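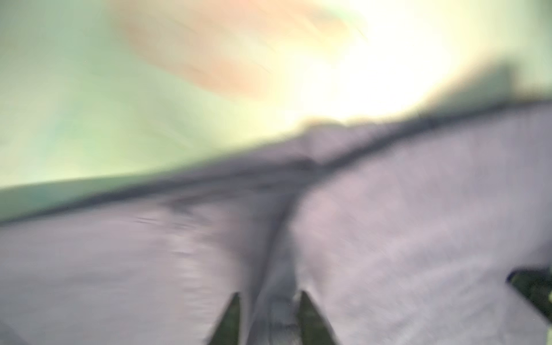
## 천 집는 그리퍼, 오래 쓰는 작업실 요령

작업실에서 Lisis 소형 팔에 Welix 두 손가락 그리퍼를 달아 수건과 침대보 접기를 시키고 있습니다. 천은 정말 재미있는 재료예요! 똑같이 펼쳐 놓아도 주름이 매번 다르게 잡히고, 손끝 상태가 조금만 달라져도 결과가 확 바뀝니다. 그동안 적어 둔 요령을 모았으니 비슷한 셀을 돌리는 분들은 필요한 것만 골라 가세요.

### 손끝 닦기

- 전원을 내리고 팔이 처지지 않게 받친 다음 시작합니다.
- 미지근한 물에 주방세제를 한 방울 풀고, 보풀 없는 천을 적셔 꼭 짜서 닦습니다. 알코올은 패드 재질을 확인한 뒤에만 쓰세요. 고무가 딱딱해지는 경우가 있습니다.
- 손가락 안쪽 면은 뿌리에서 끝 방향으로 닦습니다. 반대로 밀면 보풀이 관절 틈으로 들어가요(저는 이걸로 저녁 하나를 날렸습니다).
- 틈에 낀 실은 나무 이쑤시개로 빼냅니다. 금속 핀셋은 서랍에 넣어 두세요.
- 완전히 마른 다음 전원을 넣습니다.

### 두 손가락 높이 맞추기

한쪽 끝이 낮으면 그쪽만 천을 밀고 다닙니다. 평평한 판 위에 손끝을 천천히 내려서 얇은 종이를 양쪽에 한 장씩 끼우고 당겨 보세요. 당기는 느낌이 같으면 됩니다. 다르면 헐거운 쪽 나사를 반 바퀴만 풀고, 손끝을 판에 붙인 채 다시 조입니다. 나사 순서는 대각선으로!

### 주름을 잡을 때

솟은 주름은 손가락을 양옆에 하나씩 두고 내려가서 오므리는 방식이 제일 잘 됩니다. 벌림 폭은 12 mm에서 시작해 두꺼운 수건이면 14 mm까지 늘려 보세요. 힘은 가장 약한 단계부터 올리고요. 얇은 천은 바닥을 누르기 쉬우니 접근 속도를 절반으로 낮추고, 아래에 얇은 펠트를 한 겹 깔아 주면 손끝도 덜 닳습니다.

### 손목 카메라

렌즈는 블로어로 먼지를 불어 낸 뒤에 닦습니다. 순서를 바꾸면 잔기스가 생겨요. 빠르게 움직이는 동안에는 화면이 번지기 쉬우니 집을 위치를 계산하기 전에 팔을 잠깐 세웁니다. 조명을 밝게 하고 노출 시간을 줄이는 것도 효과가 큰데, 흰 천은 금방 날아가니까 조명은 비스듬히 두는 편이 좋습니다.

### 케이블과 기록

Voltomo 전원 케이블은 손목을 양쪽 끝까지 돌려 보고 나서 묶습니다. 여유를 손가락 한 마디쯤 남겨 두면 당기지 않습니다. 벨크로 끈이 케이블 타이보다 훨씬 편해요. 다시 풀 일이 꼭 생기거든요.

패드를 갈 때는 누적 집기 횟수를 적어 둡니다. 지난번 패드는 3,025회에서 모서리가 하얗게 일어나서 양쪽을 같이 바꿨습니다. 한쪽만 새것이면 천이 미끄러지면서 비틀립니다. 교체하고 나면 같은 수건으로 다섯 번 연속 집어 보고, 그 값을 기준으로 저장해 두세요. 여분 패드는 햇빛이 안 드는 곳에 눌리지 않게 보관합니다.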